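Veline Mixing Bowl, Stainless Steel
Kitchen > Preparation > Bowls

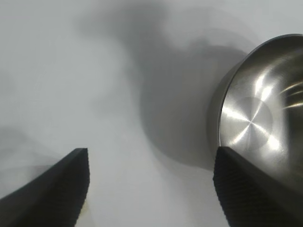

The Veline is the bowl we recommend first when a customer asks for one bowl only. It is made for daily work: salad, dough, washing of vegetables, whipping of cream. It has a rounded lip, so you can hold it with wet hands and it does not cut into the fingers when it is heavy. The inside is polished and the outside has a duller finish, which hides small scratches from the drawer or the shelf.

We have sold this bowl in our shop in Braltendale for many years. Before, we had also a cheaper bowl with a folded edge, but water stayed in the fold and customers brought it back. The rolled edge of the Veline is closed all the way, and we have had very few returns.

Sizes

Small, 900 ml. For eggs, dressings and one portion of salad.
Medium, 3 liters. For most cake batters and for bread with one loaf.
Large, 13 liters. For big families, canteens and cooking classes. Please measure your sink before you order this size.

The three sizes fit inside each other. If you store them nested, put them away fully dry. A sheet of kitchen paper between the bowls keeps the polish nice for longer, but it is not necessary.

Material and use

Stainless steel, one piece, without seams. Suitable for the dishwasher, the refrigerator and the freezer. Not for the microwave. You can put the small or the medium bowl over a pot of hot water to melt chocolate, but be careful with the rim because it becomes hot quickly. Do not place the bowl directly on a gas flame or an electric plate. The base is flat in the middle, and on a smooth table it can slide a little when you whisk strongly. Put a damp cloth under it, or order the Gringate silicone ring, sold separately, which fits the medium and the large bowl.

Cleaning

Wash the bowl before the first use with warm water and normal dish soap. For daily cleaning a soft sponge is enough. Steel wool will make the inside matte and this cannot be repaired. White spots come from hard water. Wipe them with a little vinegar, rinse, and dry with a towel. Salt should not stay in the bowl over night, especially together with water, as it can leave small marks in the surface.

What customers wrote to us

"I use the medium one for bread and I leave the dough to rise in it with a plate on top. The bowl is light, but it does not bend when I press the dough." Nurhan Duman

"Good bowl, easy to clean. The big one is really big! It did not go in my cupboard and now it lives on top of the refrigerator." Florence Penner

"I would like to have measuring lines inside. Otherwise I am satisfied." Mawuli Sarpong

About measuring lines: we have asked the producer, and at the moment they are not planned. If you need them, please look at the McIntyre jug on our page for measuring tools.

Lids

Lids are available for the small and the medium bowl. They are soft plastic, they close well for the refrigerator, but they are not tight enough for carrying soup. There is no lid for the large bowl.

Ordering

Item number 1858. Please write the size after the number, for example 1858 Medium. Orders received before noon are packed on the same working day. You can also reserve a bowl and collect it in the shop. If the bowl arrives with a dent, keep the box and write to Gudrun Hovland in customer service with a photo of the damage. We send a new one and you do not pay for the return.

The large size is out of stock until February. The small and the medium size can be delivered now.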